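Let the Cup Drain Over the Sink

Jan 29, 2017, Home Opinions

When I moved to Grernden, I brought one opinion about kitchens: clean dishes should dry slowly, in the air, where I can see them. My neighbors put everything in the dishwasher. I respect this, but I do not agree with it completely.

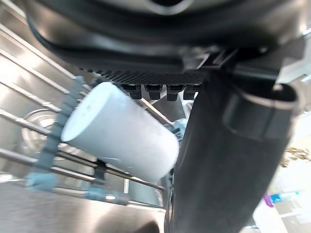

Photo: Akar / Sastham Kitchen Pages

A rack that lies across the sink is a modest object. It takes no place on the counter, and the water falls where water should fall. For 5 years I kept a plastic tray beside the sink. Under it there was always a gray line that I had to scrub, and every September, when the guests came, I was ashamed of it.

People tell me that a metal rack is not stable and that a cup will roll on it. Yes, sometimes it rolls. I put the cup on its side first, and later I turn it with the mouth down. This costs me a few seconds. I do not think it is a serious argument.

The stronger argument is that the rack covers one basin. If your sink has only one, I understand your complaint. With a double sink you can wash on one side and dry on the other, and when a big pot comes you roll the rack up and put it in a drawer.
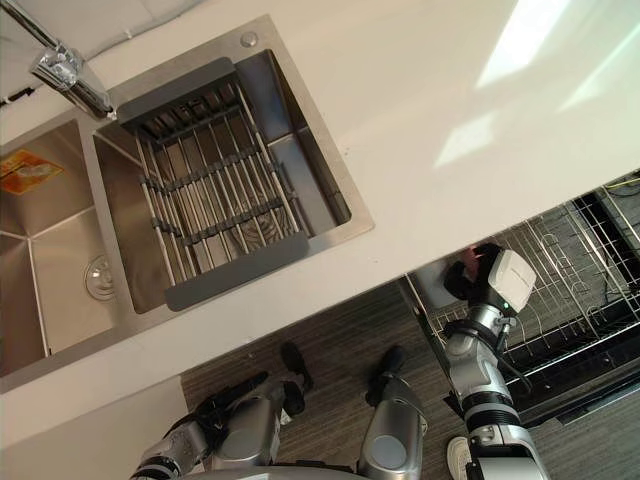
I also do not want to be unfair to the dishwasher. After a dinner for six I am grateful for it, and I fill it to the last corner. But for a cup and a spoon in the morning, I find it strange to wait until evening for a full load. My cousin in Dalgleish waits two days, and then she has no cups.

So my proposal is small. Keep the machine for plates and for company. Wash the morning things by hand and leave them over the sink until lunch.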